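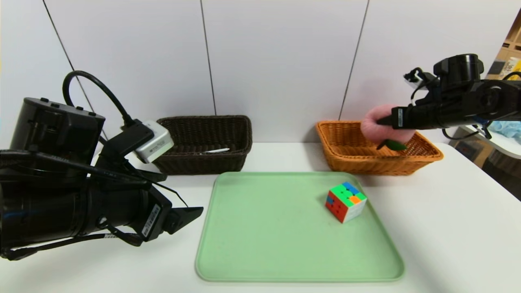 Quick one before work. Finally got through the trade ministers' statement out of Utbridge, all 5 pages of it, most of it thank yous. The bit that matters is on the second last page. The port deal with Wunside is going ahead, sort of. Framework agreed, dates to follow. Which is what they said in January.

Ruth Benavides was there for our side and got more out of it than I expected. Small exporters keep the lower tariff for another 2 years. Good. My cousin ships honey and has been losing sleep over this. Octavio Cuadros wanted it tied to the labour rules and didnt get that, though theres a line about "further dialogue", whatever thats worth. Not much I reckon.

What bugs me is Ñahui. 1457 people signed the letter asking for a seat at the talks, the whole valley pretty much, and they get one paragraph. One! The road to the port goes straight through them. Trucks at 4am, cracked culverts, the lot. No mention of who pays to fix it.

And Drondier still hasn't ratified the last agreement. So if they stall again the 200 million in port money just sits there. Nobody at the press conference asked, or if they did it's not in the transcript.

Anyway. Comments are open, be civil, last time was a mess. If anyone has the annex with the tariff tables please send it, the link on the ministry site is dead. Will try to write up the fisheries part tonight if the kids go down early.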